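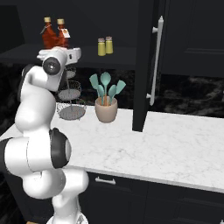
Can a robot arm put a kitchen back in order yet?

Sometimes, in a simulator, if the kitchen holds still and the person keeping score is feeling kind. We have seen nothing in our own runs that would make us hand over a real kitchen for an afternoon.

Kulteditz Kitchen Runs
Data card and README
Last edited 19 Feb 2021 by Usha Kandasamy

What you are downloading

A set of 2917 simulated runs of a single arm doing small kitchen jobs. Every run was made in software. No real bottle was moved, and none was broken, though plenty went through the counter in the early builds. The kitchens are rendered with dark cabinets, marble and a few ordinary things to reach for: bottles, shakers, a crock of utensils, a wire fruit stand. They are tidier than any kitchen the five of us cook in, and you should keep that in mind when you read the scores.

Each run has a task line in plain English, the joint positions over time, the gripper state, rendered views, and a label. The label is the part we argued over most, and it has its own section further down.

Why we made it

Kevin Rafferty and I had been reading claims that household chores were close to solved. Most came with a short clip of an arm putting one thing on one shelf. We wanted to know what happened on the runs that didn't make the clip, so we kept them all. Chacko, our planner, was written for this set and is not especially clever. If yours is better, good, run it on the same tasks and send us the whole lot, including the bad ones.

Tasks

The task lines were written by Glória Nogueira and Vignesh Kartha, who were asked to write them the way they would ask someone at home. Some of the ones in the set:

Get a bottle down from the shelf and stand it on the counter.
Swap the two shakers.
Take the big spoon out of the crock.
Open the top drawer.
Put the bottle back where it was.

There are 42 task lines in all. We dropped anything with liquid in it, anything with cloth, and anything hot. That means no pouring, wiping, washing, folding or frying, and so it leaves out most of what people mean by kitchen work. Please don't cite this set as evidence about chores in general. It is about picking things up and putting them down near a wall.

Labels

done: the object finished where the task line said, upright if it should be upright, and nothing else moved more than a hand's width.
done, with damage: the object got there but something else was knocked over, dropped or shoved.
not done: everything else, including runs where the arm stopped and waited for the clock.

The second label was added in January, after Manikandan Thomas went back through the runs already marked as done and found ones where the shakers were on the floor. Our first checker only looked at the object named in the task. By its count the arm was doing well. We suspect a fair few published numbers are made the same way, but we can't prove it, and people rarely share the checker.

If you fold "done, with damage" into "done", say so wherever you print the figure.

What we saw

Shelf tasks are harder than they look. The arm has to come up under the shelf or around the front of it, and the wrist is bulky next to the neck of a bottle. Chacko often gets the fingers to the right spot and then clips the neighbouring bottle with the side of the wrist. A person does this with two fingers and no thought.

The crock is worse. Utensils lean on one another, and pulling one drags the rest. The simulator treats them as stiff bodies with made-up friction, so I would not trust either the failures or the successes there. Vignesh thinks the real thing would be easier, Kevin thinks it would be harder, and neither of them has a real arm to settle it with.

Drawers go well. They go well partly for the reason that ours have no weight in them and never stick. Glória asked for a version with a jammed drawer and we have not built it.

"Put it back where it was" is the task line I care about most and the one Chacko is poorest at. It puts the thing back somewhere. Tidying is mostly remembering where things live, and our planner has no memory past the end of a run.

Speed

Runs are capped at 1000 steps. That is generous. Slow runs are not marked down, and you'll find ones labelled done that spend most of the cap creeping towards a handle. We left speed out of the label and put it in its own column, so you can be as harsh as you like.

Known problems

Eleven runs have a label that disagrees with the final state. They're listed in the notes file and we have left them in so that older results can still be matched.

Lighting is the same in every kitchen. Anything trained on the views alone may be learning our lamps.

The hanging tags on bottles are solid in the physics. They do not swing, and now and then the gripper catches one as if it were a peg.

The cabinet doors can be opened in some kitchens and are fixed in others. The layout file says which. Check before you blame your planner.

There are no people, pets or children in any kitchen, and nothing moves unless the arm moves it.

Splits

Train and test are split by kitchen layout. An earlier split by run let the same counter turn up on both sides and made everything look better. If you have results on that one, please redo them. The old split file has been taken out of the download.

Good uses

Comparing planners on reaching and placing in tight spots. Testing your own success checker against ours. Looking for ways an arm can technically finish a job and still leave a mess.

Poor uses

Sales decks. Forecasts about when people will stop doing their own dishes. Any safety claim at all.

We did have one enquiry from Trameo about using the scores in a brochure and we said no. The licence allows them to do it anyway, provided the three labels are shown separately, and we would ask them to stick to that.

Getting started

Unpack the archive, read the layout file, then open the runs folder. Start with the set called irthorpe_small, named after the town where Manikandan grew up, which is small enough to look through by eye. Please do look through it by eye. Watch a few of the not done runs from beginning to end before you plot anything.

Questions and corrections

Labels: Manikandan. Task wording: Glória or Vignesh. Physics and rendering: Kevin. Anything else comes to me. If you think we have marked a run too hard, send the run number and the label you'd give it. So far most people who wrote in thought we had been too easy.

Still to do

Jammed drawer
Second lighting setup
Tags that swing
Longer tasks, with two or more steps chained, once single steps are worth chaining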